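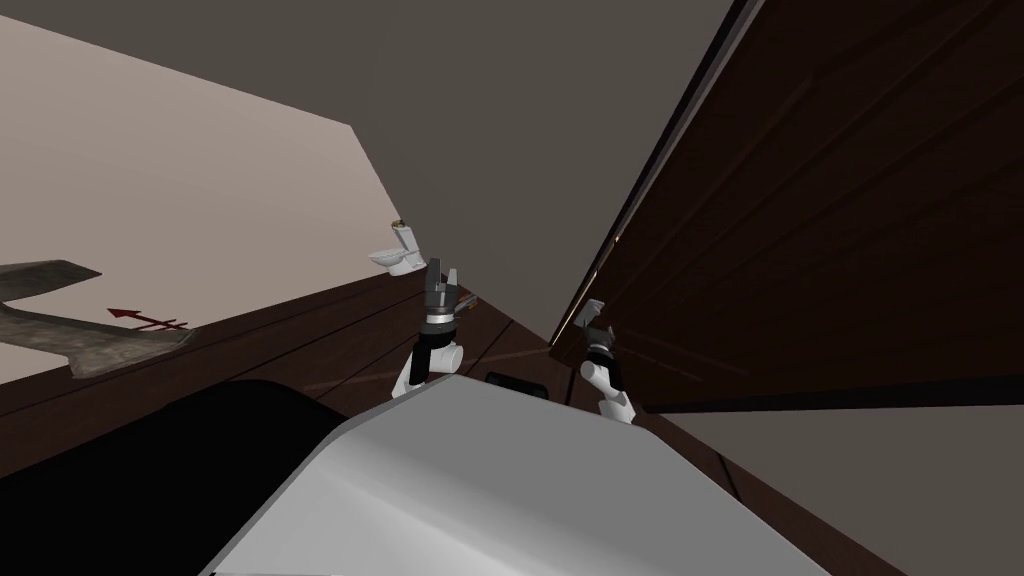 ok so the landlord finally answered about the heat pump. 368 a month. for a two room place over a bakery. thread bc I'm mad

the bill used to come split. heating on one line, hot water on the other. now Stukeck does the metering for the whole building and it's one number, no readings, no nothing

called them at 4. on hold, then got a guy who said "estimated use." estimated by who?? he said the system

Annelies Tanner downstairs got the exact same number. SAME. she's away half the winter and her place is way smaller than mine

so we went and looked at the old bills. she keeps hers in a cookie tin, I keep mine in a bag under the sink, judge me

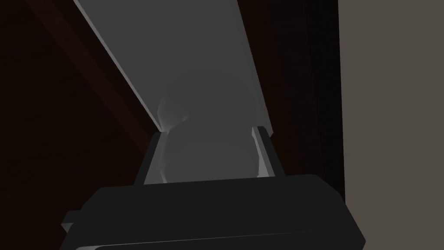

anyway. her last one with real readings was in May. after that every single one says E next to the number. tiny E. E is for estimated, it's explained on the back in gray type

mine too. every one. I've been paying these like an idiot

if you're with Stukeck go check yours right now. the E is right after the total, before the due date

Costel Babić in the replies says you can send in your own reading and they have to redo the bill. does anyone know if thats true for shared buildings or only houses

ok update, found the meters. 2 of them for the whole building, behind the flour sacks. bakery let me in, very nice about it, gave me a roll

neither one has a flat number on it. so how is anybody splitting anything

wrote to the landlord again, copied Annelies. asked for the readings, the split, and 100 back for now while they sort it out. probaly won't get it

Hrvoje Stan if you see this you said you fought one of these at your old place, what did you put in the letter

will post when they answer. window's open and the radiator's on full bc I can't turn it down, the knob just spins. thats a diffrent thread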